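Journal > Clelcombe > Sunday

Back from the open day and my feet hurt. Shu-fen had talked me into it weeks ago, on the grounds that I complain about robots without ever having stood next to one. Fair enough. So we drove out to Clelcombe after breakfast, paid $9 to park, and joined the line outside the Pretorius building behind a family with a stroller and a man who told us twice that he'd invested early in something similar.

The talk came first. A cheerful person from Dalby showed slides, most of them arrows going up. Their system has gone through 539 "household task episodes," and I wrote the phrase down because I wanted to ask what an episode was. When I did ask, I was told it depends. Does a dropped spoon count as an episode? It depends. Does one that gets called off halfway count? Same answer, with a bigger smile. I'd like to run my own life on those terms.

Then we were let through in small groups to look at the work itself.
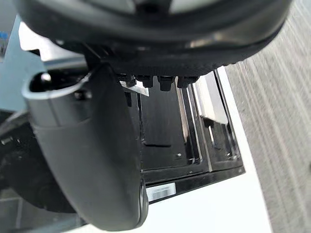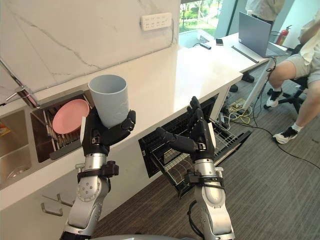

I'll give them this much, the hands are well made. Shu-fen was taken with the fingers and kept bending her own to compare. I was more interested in how much of the room is set up in advance. Who decides where the plate goes? What happens in my kitchen, where the dish rack sticks and there's always a pan soaking? I put that to Tshepo Molefe, who was answering questions for our group, and he was the only one all day who gave me a straight reply. He said a strange kitchen is hard and they're not there yet. I liked him for it. I noticed it wasn't on any of the slides.

The leaflet says "up to 2 hours saved a day." I do not spend two hours a day on anything in the kitchen, unless you count standing at the fridge. Whose day did they measure? There's no footnote. On the back is a form to join the waiting list for Wekeck, their name for the home version, with no price and no year, only a box for your phone number. I left mine blank. Shu-fen filled hers in and says she'll report back when they start calling.

We argued a little on the drive home. She thinks I went in with my mind made up, and that her mother could have used a machine like that at the end, even a slow one. I didn't have a good answer to that. I still don't think a slide full of arrows would have helped her mother much.

Soup for dinner. I did the bowls by hand and timed it, four minutes with the pot. Must call about the gutter tomorrow.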